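3.2 셀 구성 및 일상 점검 절차

본 절에서는 양팔 조작 셀의 배치와 운용 중 적용한 점검 및 보수 절차를 기술한다. 셀은 작업 테이블 하나와 그 좌우에서 안쪽을 향하도록 설치한 두 대의 로봇 팔로 이루어진다. 제어 소프트웨어는 Udska 미들웨어 위에서 동작하며, 관절 상태와 그리퍼 전류는 200 Hz로 기록된다. 점검 이력은 Flovex 정비 기록 양식에 따라 셀별로 관리하였다. 전체 실험 기간에 수집된 유효 시행은 3463회이며, 아래 절차는 모든 시행에 동일하게 적용되었다.

좌우 팔의 기준 좌표계는 테이블 상면의 기준점 네 곳에 탐침을 접촉시켜 정합하였다. 정합 오차가 허용치를 넘으면 먼저 베이스 체결 상태를 확인하고, 체결에 이상이 없는 경우에만 외부 파라미터를 다시 추정하였다. 초기 운용에서는 이 순서를 지키지 않아 느슨해진 베이스의 변위가 보정값에 흡수된 사례가 두 차례 있었다. 해당 구간의 데이터는 분석에서 제외하였다.

시작 점검은 운용자 1인이 테이블 정면에서 태블릿의 점검표를 따라 수행한다. 점검 항목은 비상정지 회로, 관절 영점, 그리퍼 개폐 범위, 케이블 여유 길이의 순으로 배열하였다. 점검 중 양팔은 그리퍼가 테이블 중앙을 향하는 대기 자세를 유지하며, 두 그리퍼 사이의 상면에는 물체를 두지 않는다. 셀의 배치와 운용자의 위치를 그림 4에 나타내었다.
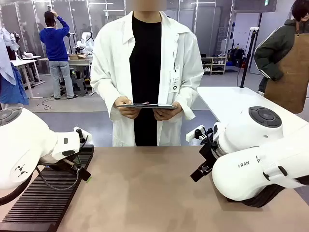 그림 4. 양팔 조작 셀과 테이블 뒤편에서 태블릿을 든 운용자. 좌측 그리퍼 아래에 골이 있는 흑색 트레이가 놓여 있다.

그리퍼 케이블은 셀에서 고장 빈도가 가장 높은 부품이었다. 손목 관절이 가동 한계 부근에서 반복 회전하면 커넥터 직후의 굽힘부에 응력이 집중되고, 이는 간헐적인 통신 단절로 나타난다. 단절은 대개 손목 각도에 의존하므로 정지 상태의 도통 시험만으로는 검출되지 않는다. 이에 따라 손목을 저속으로 왕복시키면서 패킷 손실을 측정하는 동적 시험을 주간 점검에 추가하였다. 시험은 매주 월요일 첫 시행 전에 실시하고, 손실이 한 번이라도 관측되면 케이블을 교체하였다. 손실 여부와 관계없이 800회 시행마다 커넥터를 분리하여 핀의 변색과 고정 나사의 풀림을 확인하였다.

그리퍼 조(jaw)의 마모는 두께 게이지로 측정하였다. 좌우 마모량이 서로 다르면 파지 중심이 이동하므로 조는 항상 쌍으로 교체하였으며, 교체 후에는 개폐 영점을 다시 기록하고 기준 블록을 열 차례 파지하여 반복 정밀도를 확인하였다. 기준 블록은 Ruotsalainen 규격품을 사용하였다. 조의 교체 주기는 2000회 시행으로 정하였으나, 우측 그리퍼에서는 이보다 이른 시점에 접촉면 모서리의 파손이 발견되어 한 차례 조기 교체하였다. 파손 직전 구간의 파지 전류에는 뚜렷한 변화가 없었다. 따라서 전류 기록을 마모의 대리 지표로 사용하지 않았다.

트레이는 테이블에 고정하지 않으며, 위치와 방향은 시행 조건에 따라 변경된다. 트레이의 골에 이물이 남으면 물체의 초기 자세가 달라지므로 조건을 변경할 때마다 압축 공기로 청소하였다. 테이블 상면은 보풀이 없는 천으로 닦았고, 기준점 표면에는 세정제를 사용하지 않았다.

보수 작업은 구동 전원을 차단한 상태에서 실시하였다. 제어기 전원은 인코더 상태를 보존하기 위해 유지하되, 태블릿의 원격 기동 권한은 해제하였다. 작업 종료 후에는 저속 단독 구동, 저속 양팔 구동, 정격 속도 구동의 순으로 복귀시켰으며, 각 단계의 기록은 Pui-shan Yu가 검토하였다. 5월에 좌측 팔의 손목 케이블을 교체한 뒤에는 Plindale 셀의 기록과 비교하여 관절 마찰 모델을 갱신하였고, 이후의 시행에는 갱신된 모델을 적용하였다.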